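March 3, 2023
By Mizanur Haque
2 min read

Speaker notes: teaching a robot by remote control

Start with the task. A child's backpack goes on the table, and the operator works both arms from a distance. Say who did what: Michalík drove the arms, I kept the log. We call the set-up Predska, and the recordings go into a store called Minura.

Ask how many people in the room have packed a school bag with one hand. Wait for the answers. Then explain why we picked a bag. Cloth folds and straps move about, so each run is a bit different from the last.
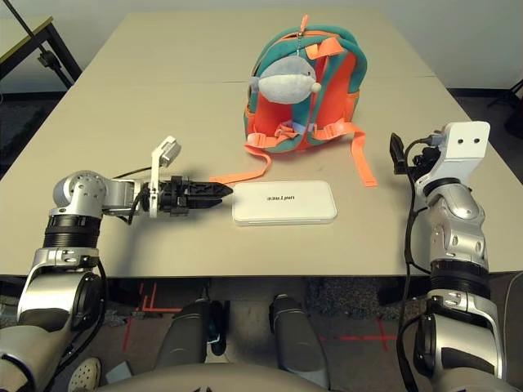
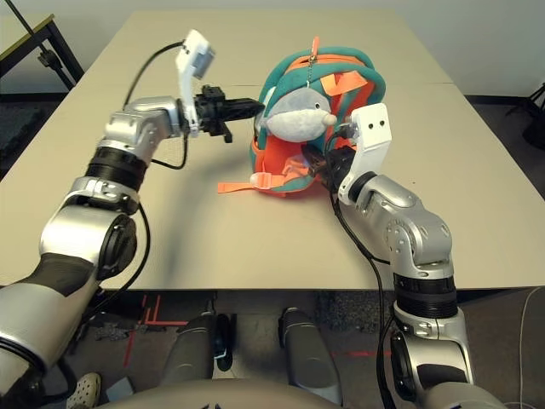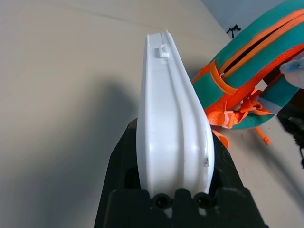

The teal and orange backpack, in three views. The last is from the small camera at the gripper.

Go slowly on this part. We have nearly 2000 runs recorded and threw out 1000 of them. Most of those were operator mistakes: closing the grip too early, or pulling on a strap by accident. New operators need 4 sessions before we keep their runs.

Mention Trestulari, who wrote the control software. Their delay fix in May made the job much less tiring.

If someone asks about guiding the arms by hand, say we tried it for two weeks. It was good for single moves and awkward with both arms at once.

Leave time for questions. Spare slides are at the back of the deck.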